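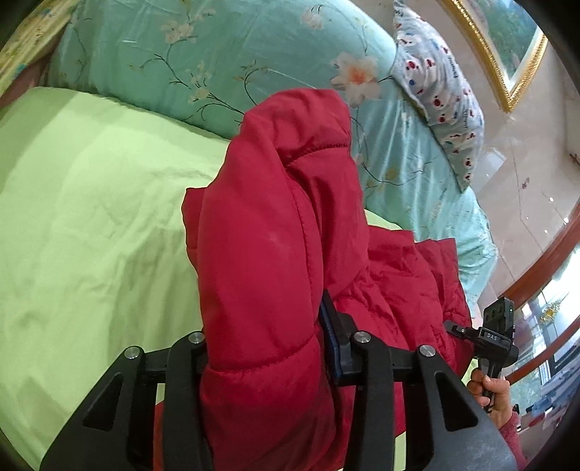 The working group on winter lodging standards opened its second session of the season with the unheated sleeping rooms at the Stullville hostel. The chair restated the scope: bedding, guest clothing storage, ventilation and night temperature, with heating plant left to the buildings group. Discussion turned first to outerwear left on beds. A padded garment such as the red one on the light green sheet, with its thick, rounded sleeve-like section and stitched seams, takes up a good deal of space on a single mattress and presses down whatever is under it. The group agreed that the standard should treat outerwear as a storage item and should not count it toward bedding warmth.

Minutes of the Lodging Standards Working Group
May 24, 2020
Held by conference call

1. Minutes of the previous meeting
Approved with one correction. Under item 3, "blanket weight" should read "blanket weight per unit area." The secretary will reissue the corrected page with these minutes.

2. Matters arising
The Vekby site has returned its ventilation survey. The Kuvthorpe site has not, and a reminder will be sent. The Carhuamaca site asked whether the survey form applies to rooms used only in summer. The group confirmed that it does, as the same rooms may be opened for overflow in cold weather.

3. Storage of outerwear
The draft text calls for one hook per bed and one shelf per room. Members from Stullville reported that the shelf is too shallow for padded coats and that guests fold them and put them at the foot of the bed. Members from Vekby use a rail along the corridor wall – guests accept it where the corridor is locked at night and object to it where it is not.

It was proposed that each bed have 2 hooks, set far enough apart that two coats can hang without touching. Kuvthorpe questioned the load on older partition walls. The group agreed to keep the number and add a note on fixing to a batten where the partition is thin.

Drying was discussed separately. Coats hung in sleeping rooms raise the humidity, and the draft is silent on this. A sentence will be added directing sites to provide a drying space outside the sleeping area. The sentence will be advisory for existing buildings and mandatory for new ones.

4. Bedding allocation
The current allocation is one bottom sheet, one top sheet, one pillowcase and one blanket, with a second blanket on request. Carhuamaca, which is at altitude, issues the second blanket as standard and asked that the text permit it. Agreed.

Sheet color was raised under this item. Two sites use colored sheets so that soiled linen can be sorted by floor. The laundry contractor has no objection provided that colors are washed apart. The group saw no need for a rule, and the draft will stay silent.

5. Night temperature
The draft gives a minimum but does not say where the reading is taken. Readings at the Vekby site differed between the window wall and the door wall by more than the tolerance in the draft. The group agreed on a single point at mattress height, away from the window, with the door closed. Readings are to be taken in an empty room and recorded on the existing form.

Kuvthorpe asked for a period of grace for rooms over the archway. Not agreed. The site may apply for a temporary variance in the usual way.

6. Ventilation
The survey returned by Vekby shows that 4 rooms have windows painted shut. The site has been asked to free them before October. Trickle vents were suggested as an alternative. The group had no figures for their performance in small rooms and deferred the question.

7. Budget
The cost of hooks, battens and replacement shelves was put at around 200 per room by the Stullville site, labor included. The other sites had no estimate ready. No funds were committed. The item will return once all sites have reported.

8. Actions
– Secretary to reissue the corrected page and send the survey reminder to Kuvthorpe.
– Stullville to supply shelf dimensions and a sketch of the proposed batten.
– Vekby to report on window repairs.
– Carhuamaca to draft wording for the second blanket.
– Chair to revise items 3 and 5 of the draft and circulate before the next call.

9. Any other business
One member asked whether luggage racks fall under storage. They do, and will be taken with the shelf dimensions.

10. Next meeting
To be set by e-mail. The call closed after item 9.

Print this page
E-mail this page

Related items
Draft standard: sleeping rooms without fixed heating
Ventilation survey form and notes
Linen sorting by floor: replies from sites
Applying for a temporary variance
Minutes of the Buildings Group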